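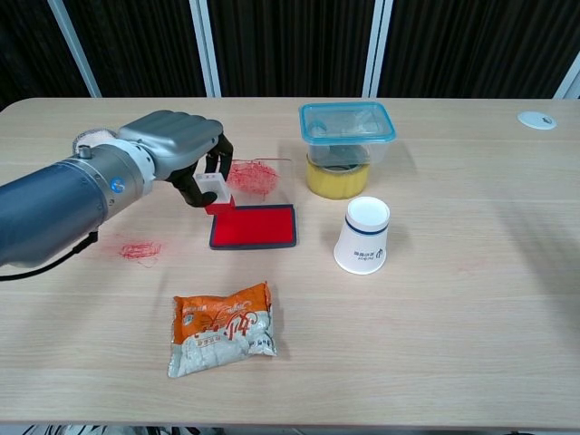
Gráinne Ó Dubhghaill told me I was being unfair to five-fingered hands, and that if I spent a proper day with one I would stop writing columns about how a pair of rubber pads can do the same job. She had a point about the day. Most of what I had said about these hands came from sales clips and from two short visits in February, neither of which got past the calibration screen.

So I went back and stayed. I have now watched a multi-fingered hand pick up a stamp, hold it over a red ink pad, and generally behave like a patient office clerk. I remain unfair.

My complaint starts with the stamp. It is a small cube with flat, parallel sides. If you asked an engineer to design an object for a plain two-jaw gripper, you would get something very close to it. The jaws close, the cube squares itself up, and the wrist does the rest. Putting a hand with knuckles on that job is like hiring a pianist to ring a doorbell. It can be done, and it may even be pleasant to watch, but the bell doesn't sound any better.

The people selling hands will answer that the stamp is only a start. Fine. Then show me the snack bag. A crumpled bag lying flat on a table is a much harder thing to pick up, and far closer to what a warehouse or a kitchen would ask of a robot. It has no edge you can count on. Its contents move. Or show me a lid coming off a food container without the container coming along with it. Those are the jobs where extra fingers ought to earn their keep, and they are the jobs that slide to the end of the day, when everyone has a train to catch.

I keep hearing one number. Nunix, which makes one of the hands being passed around this spring, likes to say that its hand completed 900 grasps out of 945. I asked Annick Courtois, who ran a comparison for Masilela using that hand and a basic parallel gripper, what she made of it. She wanted to know what counted as a grasp. Was lifting enough? Did the object have to end up somewhere? Could a person nudge it back into place between tries? I had sent the same questions to the company and got back a brochure with the number printed larger.

Her own test was smaller and much duller, and I trust it more. Nineteen household objects, each tried with both devices, same arm, same camera position, same operator. The parallel gripper failed on nine of them. The hand failed on nine of them too. They weren't the same nine, and if you like hands you can make a case out of that. Courtois does make it, a bit. The hand coped with soft and lumpy things that the jaws dropped. It also fumbled a plain wooden block, twice, in a way she described as embarrassing for everyone present.

What the scores leave out is the setup time. The gripper had one setting that mattered, which was how hard to squeeze. The hand had a page of them. Noman Gilani did most of the tuning and he reckons a whole morning went on getting the thumb to meet the other fingers where the software believed it would. Then someone changed the controller's update rate and he did it over. I don't call that a scandal. Complicated machines need fiddling. But when a buyer is told that a hand is "general purpose," the buyer should ask who is going to be standing next to it with a laptop, and for how many years.

Courtois also thinks I make too little of the camera. A good part of the hand's trouble, in her view, came from its own fingers blocking the view of the object just when the view mattered most. Clear plastic made it worse, as it does for every depth camera I have ever met. Indura sells a palm sensor that is supposed to help. I'd like to see it tried by somebody who isn't paid by Indura.

Here I should give Ó Dubhghaill her due. She argues that the world's objects were made for hands, and that stamps, cups and lids all assume fingers. True enough. Scissors certainly do, and I would not want to see jaws try them. But an ink stamp is shaped to suit a person who already has hands and won't be swapping them for something cheaper. A factory manager has that choice. A manager with a thousand stamps to press would bolt the stamp to the arm and forget about grasping altogether.

I'm told that Wesedska will run its own trial, with the object list published before anybody touches a robot. Good. I would add only that the failures should be published along with it, object by object, with the tuning hours in the next column. If the hand wins on those terms I'll write that it won, and Gráinne can choose the headline. Until then, my advice to anyone with a budget for one device is to buy the jaws and spend what's left over on a better camera.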